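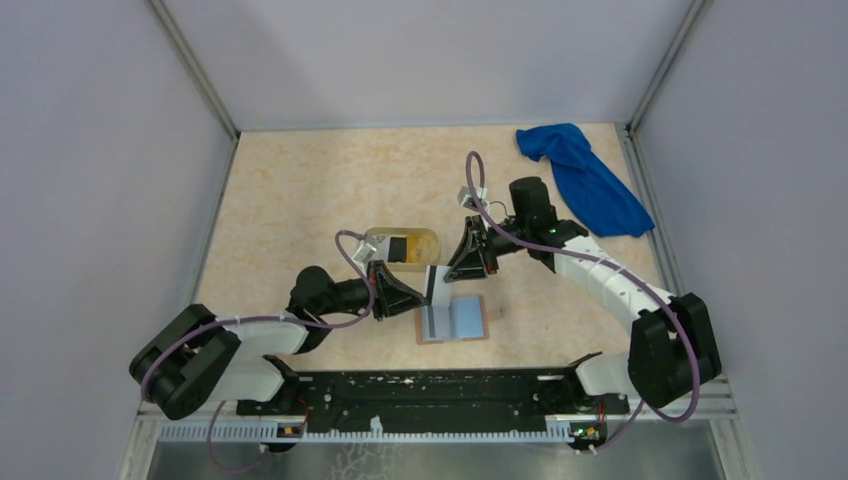 Caring for the Shared Worktable
Daltent Residence, Household Guidance for Members

Members are asked to leave every worktable ready for the next person. The following advice applies to tables with a stone-look top and to the small items most often left on them.

Surfaces
Wipe the top with a soft cloth and a little dish soap in warm water, then dry it. Scouring powder and vinegar should not be used. On a mottled pattern, spills of oil or syrup are easily missed; look across the surface from a low angle before leaving.

Cloths
A crumpled cloth dries slowly and will begin to smell. Rinse it, wring it out and hang it over the rail by the sink. Cloths are washed hot and replaced each August.

Containers
Clear plastic containers must carry a label on the side, placed so that the contents can still be seen. Write the name of the contents and the date of opening. Lids are to be closed fully before the container returns to the shelf. Unlabeled food is discarded.

Booklets and cards
Instruction booklets and recipe cards should be kept at the back of the table while liquids are in use. A booklet that will not stay open may be weighted with a clean spoon. Damp pages should be separated with plain paper and left flat for 24 hours. Cards are filed upright in the drawer.

Corners and rails
Crumbs collect where the top meets the side walls. Use a dry brush first and a damp cloth second. Metal rails need only a dry wipe.

Replacement labels are kept in the supply cabinet in packs of 50. Requests for other supplies should be addressed to Noémi Szénási, Household Office, extension 3940.

Revised 5 June 2018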